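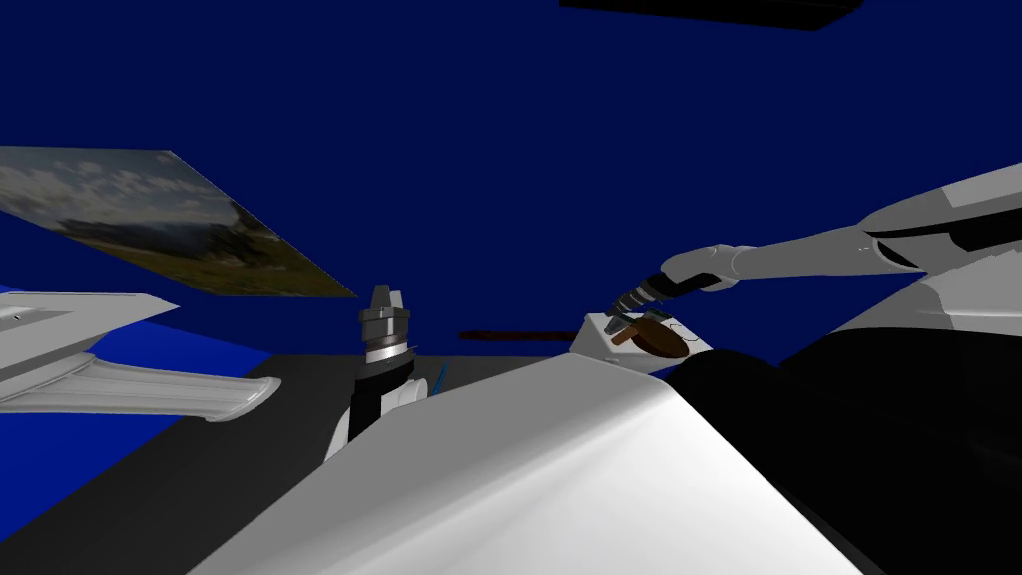 Simulated view from the Drudoten set: right gripper over the white box, left arm to the side.

Drudoten Gripper Comparison, Simulated Episodes
Data card, revised 3rd November

Summary
Drudoten contains 645 simulated episodes recorded on a two-armed robot model. It was prepared at Clillard to compare two gripper models, Owusu and Niltik, under the same arm controller. All images are rendered. No physical hardware was used.

Contents
Owusu gripper: 349 episodes. The remainder use the Niltik gripper. Each episode holds camera images, joint positions for both arms, gripper commands and a pass or fail label. Episodes are limited to 600 control steps.

Labels
Labels were assigned by script and reviewed by Sun-ja Kwon and Loubna Kettani. The reviewers changed 79 labels, most of them for episodes in which the object was released early. The original labels are kept in a separate column.

Known limits
Contact friction was set once and was not tuned for each gripper. The robot's own body blocks part of the work area in some camera views. Results should not be taken as a measure of grip strength on real equipment.

Maintenance
Questions and corrections should be sent to Tae-yang Geum at Clillard. Please include the episode number and the controller version.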